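The Small Kitchen, Kept in Order

Play kitchens have grown more crowded. At Elholm, a children's center with a collection of 87 lending sets, the Barta kitchen is the one most often requested, and its contents are reviewed every Wednesday under the direction of Illia Bondarchuk.

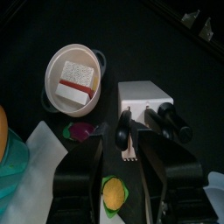

Pot, sponge and cutting board, with a toy lemon slice and eggplant.

The center's guidance is simple. Food is kept apart from utensils, and cookware is stored with its own cleaning tools. A session lasts 60 minutes, of which the final 30 are reserved for sorting.

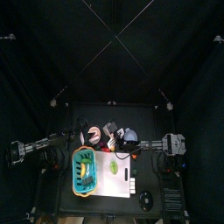
Mixed sets present the greatest difficulty. Kitchen pieces travel easily into other games, and a round pink-and-white toy may end up in the same cluster as a small gray box and a pale blue dome-shaped object. Mr. Bondarchuk advises that such items be grouped by use before anything is put away.

Storage is the second concern. The center recommends open containers that a child can carry with both hands,

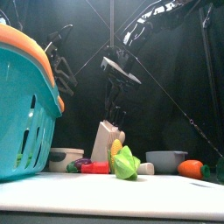
and it discourages deep chests, in which small pieces settle at the bottom and are forgotten. Families borrowing a set in December receive a printed list of its contents.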